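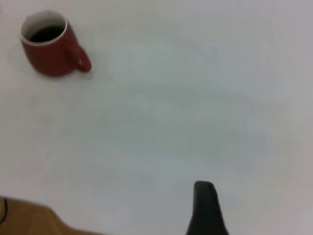 9 min read

4.2 Shared breaks and the timing of informal talk

The second part of the study dealt with when people at the two sites stopped work for a hot drink, and with whom. Staff at Cuesta and Brinent kept a paper diary for 15 working days in June. Entries gave the start of each break, its length and the names of those present. Breaks taken alone at a desk were kept in the set but coded separately.

At Cuesta most breaks fell in the same part of the morning – before the post was sorted – and groups changed little from day to day. At Brinent the pattern was looser. Stirring and drinking time was counted as part of the break; walking to the kitchen was left out.

Figure 2. Red mug with a pink-handled spoon in it.

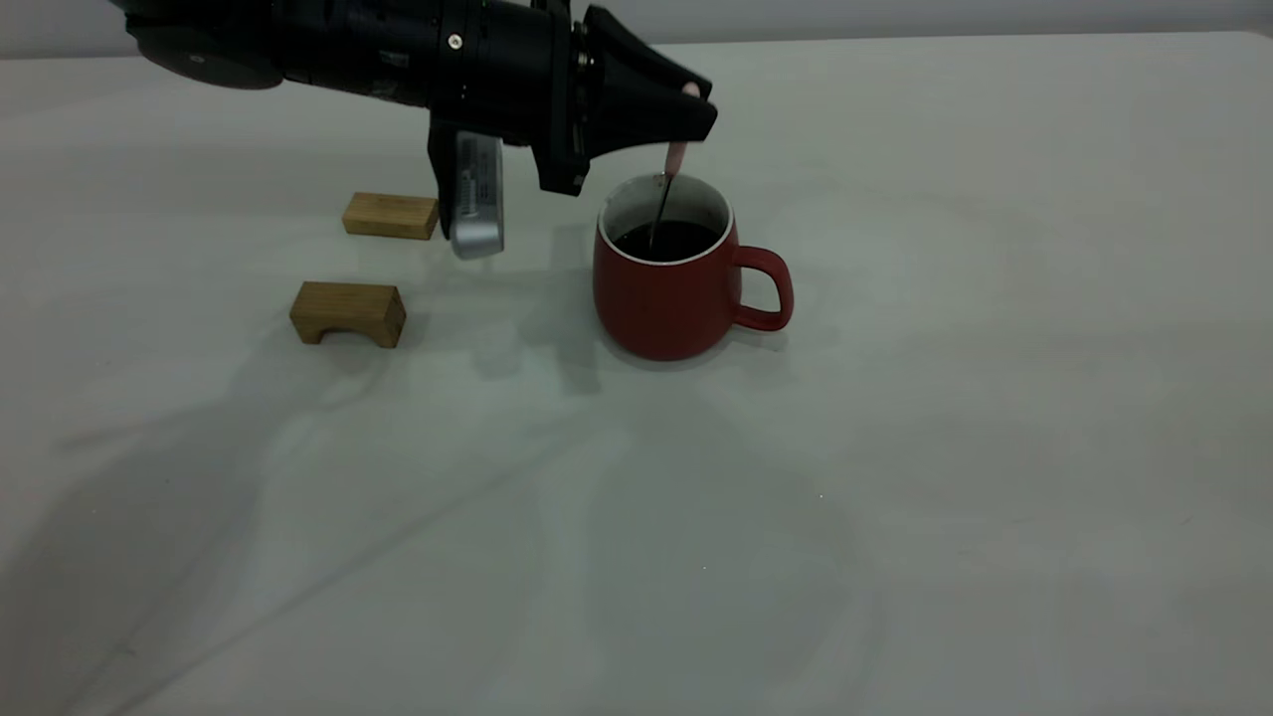
Gwendolyn Mbeki, commenting on an earlier draft, objected that a diary records the breaks people are willing to admit to, and that short ones would go missing. We accept the point for breaks under two minutes. These were dropped from both sites before the groups were compared.

We use cookies to improve your experience. Accept all | Manage settings

Of the 32 diaries handed out at Brinent, nine were returned with gaps of a day or more.
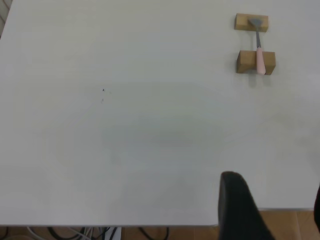 Gaps were treated as missing and no values were filled in. The effect on the mean break length was small, though it was larger for the late shift, where fewer people took part.

Work topics came up more often in mixed groups than among people from one team.

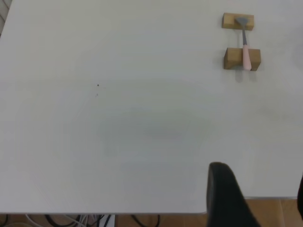
According to Telmo Soler, the mixed groups at Brinent owed more to the seating plan than to the kitchen, and the two should be tested apart. The diaries do not allow this, as desk positions were not recorded until the second week.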